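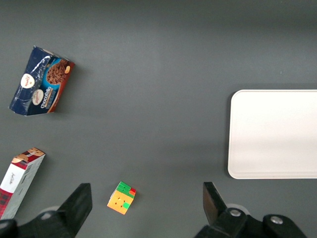
Last updated: February 27, 2021

The screens in our homes become better each year, and still I think we are buying the wrong thing. My neighbour Mansa Opoku paid 2141 pounds for a new television from Drusora. He was very proud of it. It has a wonderful contrast and it can show a football match so sharply that one sees the grass. But when his mother wanted to change the volume, she had to go through a menu with 107 settings, and after some minutes she gave the remote control back to him.

I do not blame her. For years the makers have competed in numbers which the eye cannot follow any more. From the distance of a normal sofa, few people can tell last year's model from this one. My friend Mali Gough repairs televisions in Curkgate, and she tells me that most of the sets she receives have a perfect panel. What fails is the power board, or the software is not updated any longer, and the customer is advised to buy new.

This is in my opinion a great waste. A screen should live ten years, as the old heavy ones did in my parents' house. I would gladly accept a little less brightness if the maker promised spare parts and updates for that time - and printed the promise on the carton, where the resolution stands today.

Some will answer that progress is always like this, and that buyers are free to choose. But between which things can we choose? In the shop at Dretholm I asked for a simple set without an account and without a microphone. The seller was friendly and showed me nearly 1000 pounds' worth of computer monitor.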